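Notebook - share price model, reading group desk
11 Sep 2019

Came in early to get the Zollo numbers loaded before anyone else wanted the good screen. Zollo reported last night and I'd promised Wiesława I would run their results through the old dividend model as well as the new one, so we'd have both to argue over at lunch.

Old model first. It still wants everything in pence and I fed it pounds (again!), so the first run told me Zollo was worth less than a sandwich. Fixed that, ran it again, and it came out eight pence under yesterday's close, near enough to make me suspicious. Chun-hung Poon had a look and found I'd left the April payout in twice. With that taken out it drops by a fair bit more. I've written the corrected version to the shared folder and called it zollo_old_b, please don't use the one without the b.

New model is happier but slow. It has 1,949 rows of closing prices to get through and it rereads the lot every time I change one assumption, which is maddening when you're only nudging the growth rate up and down. Went and made tea twice. Birger reckons we could keep the prices in memory and only redo the last step - he's going to try it on his copy first and I'm keeping well out of his way.

Shipping names

Grondisdale is the one I don't understand. Debt has gone up, profits have gone down, and the shares have climbed anyway. Jarmila thinks people are buying it for the port leases and don't much care about the rest. Could be! I went through the notes to the accounts looking for the leases and they're lumped in with "other property", so there's no way to price them from what we've got. I've emailed their investor desk to ask for a split. Not holding my breath.

Yupanqui I've parked. Their year end is different from everyone else's and I keep lining up the wrong quarters. Need a clear head and a big sheet of paper for that.

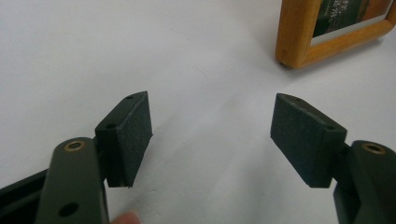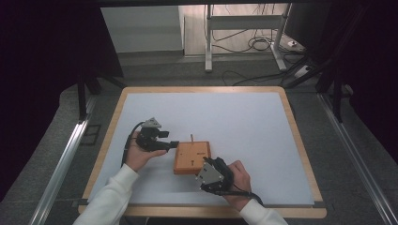 Dituline and the interest rate question

Long chat with Chun-hung Chien over this one. Dituline borrows short and gets paid late, so a small move in rates ought to hurt it more than the others. I tried a rise of 40 basis points and then 30, and the model hardly blinked, which can't be right. Spent far too long checking the formula and the formula is fine. The trouble is the input sheet: the loan is down as fixed, and their last report says plainly that it floats. I typed that line in myself back in the spring, so no one else to blame.

Changed it to floating, reran both, and now the profit line moves the way you'd expect. Haven't checked whether any other company on the sheet has the same mistake. Somebody should, and I suppose it's me.

To do:
- go down the loan column for every company, against the reports
- tell Wiesława the Zollo figure I gave her this morning was the wrong one
- ask Birger how he got on before I start another long run
- Yupanqui quarters, with Jarmila if she's free
- chase Grondisdale if there's no reply by Friday

Left the new model running on the back machine with the Dituline fix in. Please don't close the window, it hasn't saved yet.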